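Section 4. Paired hand grippers: working rules for cloth tasks

This section applies to the Vitomen hand grippers when they are used as a pair on garments, towels and other soft goods. It covers preparing the surface, handling, recording and putting away. Charging and firmware are in Section 2. Calibration is in Section 3 and must be current before you start.

The rules are the same at Lurkthorpe and at any other site that sends recordings into the Clisto library. Where a site has its own stricter rule, follow the site rule. Changes to this section go through Masanobu Sugiyama.

4.1 Before you start

1. Check that the session sheet names the task, the garment type and the operator. An operator may not sign off their own recordings.

2. Lay the cover cloth over the work surface and smooth it by hand. Faint creases are fine. Replace the cloth if a ridge is high enough to catch a finger tip.

3. Choose a garment that contrasts with the cloth. Dark or mid-blue on a pale cloth is acceptable. White on beige is not, unless the session sheet asks for low contrast.

4. Empty the pockets. Remove pins, tags and loose buttons.

5. Clear the working area, meaning the part of the surface the garment will touch at any point in the task. Paper, pens and phones may stay on the surface outside it. Once recording has started, leave them where they are until the end of the take.

6. Check each gripper:
 a. The finger tips are clean and the pivot pins are seated.
 b. All housing screws are flush.
 c. The vent holes are clear of lint.
 d. The light strip is steady green. If it is any other colour, go to the fault table in Section 7.

7. Squeeze and release each trigger fully, twice. The fingers must close and return without hesitation.

Caution: Keep the jaws open and clear of your other hand while you test the trigger. The finger linkage can pinch at the joints as well as at the tips.

Note: The left and right grippers are registered as a pair in Clisto. Don't swap one for a spare in the middle of a session. If one fails, end the session and register a new pair.

4.2 Handling the garment

1. Set both grippers down on the cloth with the jaws facing the centre and the fingers open. Place the garment by hand in the starting condition given on the session sheet: flat, folded, rumpled or dropped.

2. For "dropped", let the garment go from the height on the sheet and don't adjust it. A sleeve underneath is part of the starting condition.

3. Step back, wait for the cloth to settle, then pick up the grippers. Left hand takes the unit registered as left.

4. Approach from above and slightly to the side. Pinch an edge or a seam where there is one. Take up as little fabric as will hold.

5. Lift before you pull. Dragging a garment across the cover cloth moves both, and the take will be rejected.

6. Move at a speed you could keep up all afternoon. Fast wrist turns are the most common cause of lost tracking.

7. If a grasp slips, try again from where the fabric lies. A slip followed by a recovery is a valid take and should be marked "recovered" on the sheet.

8. Never use a bare finger to help. If you do touch the garment by hand, stop, mark the take "hand contact" and reset.

9. At the end of the task, open both jaws fully, lift them clear and hold still until the tone sounds.

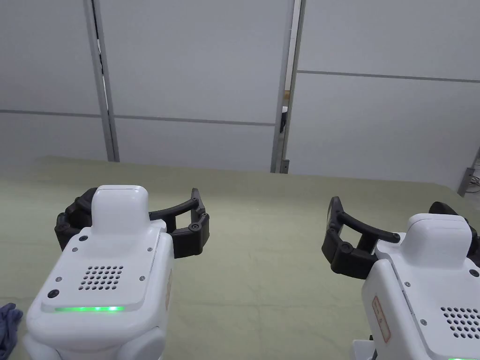
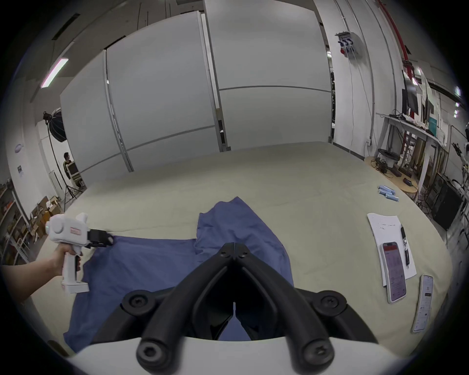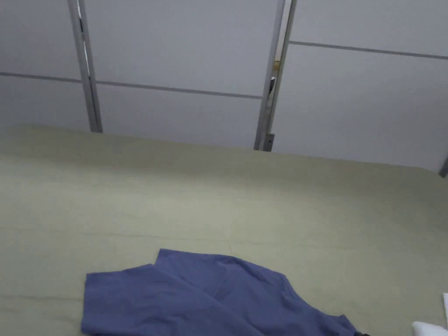
Does the garment have to go back to exactly the same spot between takes?

It should go back to the same starting condition, but the position should change a little each time. Move it a hand's width in any direction and turn it if the sheet allows. Identical placement is only required for repeat tests, and those are marked "fixed start" at the top of the sheet.

4.3 Recording limits

1. One operator may record for no more than 70 minutes before a break of at least 14 minutes. The break is taken with both grippers set down.

2. No more than 26 takes of one garment in one condition. After that, change the garment or the condition.

3. Takes that end early are kept. Don't delete anything from the gripper. Clisto flags short takes and the reviewer decides.

4. Other people may be in the room. They should stay away from the working area and should not reach over the surface during a take. Anyone who may be visible to a camera needs a consent form on file before the session, including people working at desks in the background.

5. Keep private information out of view. Turn over papers that carry names or addresses. A phone left face up should be locked.

Caution: Stop if your wrist or thumb becomes sore. Tell the site lead, even if the feeling passes. So-yul Oh keeps the strain log for all sites and will arrange a lighter handle or a different task.

4.4 Lighting

Use the overhead lights with one diffused lamp. The lamp should stand outside the operator's path and point toward the work surface. Don't change its height or angle within a session — a shift in shadow halfway through makes the takes hard to compare. Record the lamp setting on the sheet if it differs from the site default.

4.5 Reviewing takes

1. The reviewer checks the first 2 takes of every session before the operator goes on. This is quick and has saved a lot of wasted afternoons.

2. Reject a take if the cover cloth moved with the garment, if either gripper lost tracking for more than a moment, or if there was unmarked hand contact.

3. Don't reject a take for being clumsy. Fumbles, regrasps and uneven folds are wanted.

4. Write the reason for each rejection in words. The code numbers on the old sheet are withdrawn.

Disagreements between operator and reviewer go to Ha-neul Do. Leave the take in the library, marked "held", until there is a decision.

4.6 Putting away

1. Set the grippers down on the cloth and wait for the upload to finish. Don't switch off while the Clisto window still shows a transfer.

2. Switch off the left unit, then the right.

3. Brush lint from the vent holes with the dry brush. No compressed air.

4. Wipe the finger tips with a damp cloth and let them dry with the jaws open.

5. Dock both units in the Tak cradle, left in left. Don't coil the cradle lead around the jaws.

6. Fold the garments into the bin for their type. Anything torn goes in the repair bag with a note of the session.

7. On Friday, cover cloths go to the laundry whether or not they look dirty.

Note: If a label on a housing is lifting or can't be read, report it to Thomas Monti. Don't peel it off or tape over it. The unit can't be matched to its calibration record without it.

Continue to Section 5 for tasks with rigid objects.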